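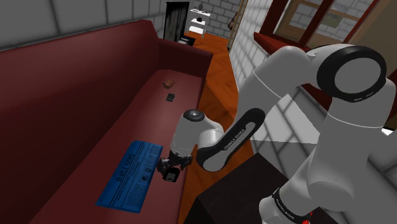 *A blue newspaper on a dark red sofa.*

**FOR IMMEDIATE RELEASE**
March 23, 2021

# Senier Press publishes "The Salt Ledger," first book in English of poems by Mitiku Tilahun

Senier Press is happy to announce the publication of *The Salt Ledger*, a bilingual collection of poems by the Ethiopian-born poet Mitiku Tilahun, with English translations made by Saskia Nepia together with the author. The book has 288 pages, with the Amharic text on the left and the English on the right. It is the fifteenth title in our series of poetry in translation and the first one in the series from an African language.

Mr. Tilahun has written poems since his school years. Three small collections came out before this one, all of them in Amharic, and all of them are now difficult to find. *The Salt Ledger* takes poems from each of the three and adds to them a new long poem, which gives the book its title. The long poem follows a trader who writes down every block of salt he buys and sells, and who slowly begins to write other things in the same columns: the names of his animals, the words of his mother, a quarrel with a neighbor about a wall. In the last part the prices are missing and only the names stay.

"I wrote the first pages of it on the back of real receipts," said Mr. Tilahun. "My uncle kept a shop and he gave me the paper. For a long time I did not think it was a poem. I thought it was an exercise to make my handwriting better."

The translation took four years. Ms. Nepia, who has also published two books of her own poetry, does not read Amharic with full freedom, and she asked us to say this openly. She and the author worked by telephone, every week on the same evening, line after line. Mr. Tilahun gave her the literal meaning, and then he read the line aloud several times so that she could hear where the weight was. After this she made a version, read it back to him, and they discussed it. Some lines were ready in one evening. The opening line of the long poem had nineteen versions, and the one in the book is the second.

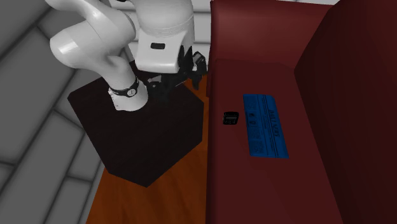
The most difficult question for both of them was the old tradition which in Amharic is called *wax and gold*. In this tradition a line has one meaning on the surface and another one hidden under it, often inside the sound of the same words. English does not give the same possibility very often. The translators decided not to explain these places in footnotes on the page. There is a section of notes at the end of the book, and the reader can go there or not go there, as he or she likes.

"Footnotes would make the reader look down all the time," said Ms. Nepia. "I wanted people to get a little lost in the first reading. I was lost too, for most of the first year, and I enjoyed it very much."

The book opens with an introduction by the critic Wiremu Rutherford, who writes about the place of trade and counting in the poems and about the long journey of the manuscript. Mr. Rutherford first heard Mr. Tilahun at a small reading where the program had printed the poet's name wrong, and he wrote to Senier Press the next morning. "There was a silence after the second poem which I still remember," he writes in the introduction. "People had understood not one word, and they did not want him to stop."

The typesetting was done by Jolene McPhee, who looked for a long time for an Amharic typeface that would sit well beside the English one. The two languages do not take the same space on the page. In some poems the English is longer by four or five lines, and Ms. McPhee chose to let the shorter side end where it ends, with white paper under it. The cover drawing is also hers, in black ink.

## An evening of readings online

To celebrate the publication, Senier Press and the Brolano Reading Series will hold an online reading. Mr. Tilahun will read in Amharic and Ms. Nepia in English. They will read the whole third part of the title poem — the part with the wall — and a selection of shorter poems from the early books. After the reading there will be a conversation led by Mr. Rutherford, and then questions from the audience.

The reading is free of charge, but registration is necessary. The online room has place for 200 people. A recording will be available later on the page of the series for those who could not come or who live in a time zone where the hour is not comfortable.

In February the two translators gave a first short reading for students of translation, also online. The discussion after it lasted longer than the reading, mostly about a single verb in the poem "Mule, Evening," which in Amharic can mean both "to carry" and "to put up with." In the printed book the line has been changed after a suggestion from one of the students, and she is thanked by the author on the last page.

## About the edition

The first printing of *The Salt Ledger* is in paperback. There is also a special edition of 200 copies in cloth, numbered and signed by the poet and the translator, with a separate printed sheet of one poem in the handwriting of Mr. Tilahun. The special edition can be ordered only directly from the publisher.

The publication was made possible in part by a translation grant from the Toivonen Fund, which paid for the work of Ms. Nepia during the last two years of the project. We thank the Fund for its patience, because the manuscript came to us one season later than we had promised.

"We are a small house and we make few books," said Clem Bolger, editor of Senier Press. "This one went back to the beginning twice. The first time the order of the poems was wrong, and the second time I was wrong about the order of the poems. Now it is how Mitiku wanted it from the start."

## About the author and the translator

**Mitiku Tilahun** was born in the north of Ethiopia and worked as a schoolteacher and as a proofreader before he moved abroad. He is the author of three collections of poetry in Amharic. He is now writing a book of short prose about markets.

**Saskia Nepia** is a poet and translator. Her own poems have appeared in many small magazines. She teaches an evening workshop on reading poetry aloud.

## About Senier Press

Senier Press publishes poetry and short prose, with special attention to books in two languages. All books of the press are printed with both texts facing each other.

## For editors and booksellers

Review copies are available in print and as a file. Please write which one you prefer, and tell us the name of the publication. Two poems from the book, "Mule, Evening" and "Receipt for My Brother," may be reprinted free of charge together with a review, if both languages are given. For other poems please ask us first.

Interviews with Mr. Tilahun are possible in Amharic or in English. He prefers to receive the questions in writing some days before.

Press contact: Clem Bolger, Senier Press, P.O. Box 3713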